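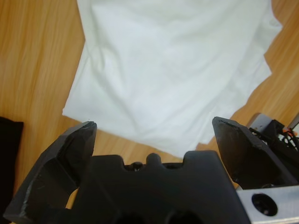

3.2 Glue line width

Does pigment in the adhesive change how wide a glue line looks? Pigment lowers the contrast, so the line reads as narrower, although its measured width stays the same.

We bonded 14 oak patches with Drovilum, a filled epoxy, and 14 with unfilled Nesodik. Clamping pressure was held constant, and all patches cured over a weekend and were planed on Monday. Line width was measured at 3 points per patch (Figure 1).

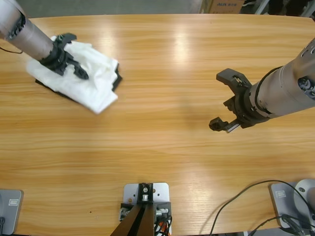 Figure 1. Work surface.

Widths did not differ between the two groups - the filler was too fine to hold the joint open. Bitar reported the same for softwood plugs, with a mean shear load of around 603 N. End-grain joints were left out of the comparison and are treated in Section 3.3.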